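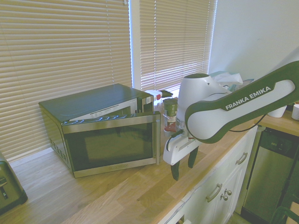 Les délais de paiement entre entreprises ne seraient, m'écrit un lecteur, qu'une forme de crédit librement négociée, et toute limite légale reviendrait à fixer un prix administré. Il ajoute que le fournisseur mécontent peut toujours relever son tarif ou changer de client.

L'argument suppose que le coût du délai est connu au moment où le contrat est signé. Or ce coût se compose de deux éléments distincts. Le premier est le délai contractuel, que le fournisseur peut en effet intégrer à son prix. Le second est le retard, c'est-à-dire l'écart entre l'échéance et la date effective du règlement. Il est décidé par l'acheteur seul, après livraison, et ne figure dans aucun devis.

Les comptes fournisseurs de Priltberg, distributeur de matériel de second œuvre, permettent de mesurer la part de chacun. Sur un exercice, l'entreprise a enregistré 3 235 factures émises par 182 fournisseurs. Parmi ces factures, 1 991 ont été réglées après l'échéance, soit 61,5 %. Le délai contractuel moyen diffère peu d'un fournisseur à l'autre. Le retard, lui, varie fortement, et il est plus long pour les petits comptes, ceux dont l'arrêt des livraisons ne gênerait pas l'exploitation.

On peut en tirer une conclusion limitée : dans ce cas précis, le retard suit le rapport de force et très peu le coût de financement des parties. Un acheteur qui emprunte à meilleur compte que son fournisseur se finance néanmoins auprès de lui. Du point de vue de l'allocation du capital, l'opération est coûteuse, puisque la charge est portée par celui des deux qui paie sa trésorerie le plus cher.

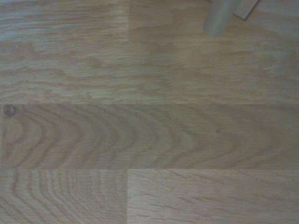

Reste la question de l'instrument. Les pénalités de retard existent dans la plupart des contrats, mais elles doivent être réclamées, et un fournisseur dépendant ne les réclame pas. Relever leur taux de 5 points, comme le propose la chambre de commerce de Lesberg, ne modifie donc rien tant que l'initiative reste au créancier. Je serais plus favorable à une exigibilité automatique, calculée par le logiciel de facturation et comptabilisée chez l'acheteur dès le lendemain de l'échéance. Le commissaire aux comptes aurait alors une ligne à vérifier.

Flonard, qui édite ce type de logiciel, teste depuis août un module de ce genre auprès de ses clients de la région de Jara. Les objections recueillies portent surtout sur les factures contestées : si la marchandise est non conforme, la pénalité court-elle ? Il faut à mon sens suspendre le calcul à la date de la contestation écrite, pour le seul montant en litige, et le reprendre rétroactivement si elle est rejetée. Sans cette dernière clause, la contestation deviendrait un moyen commode de différer le règlement.

Quant à la possibilité de changer de client, elle dépend du nombre d'acheteurs sur le marché concerné. À Lesberg, pour les menuiseries standard, il y en a deux.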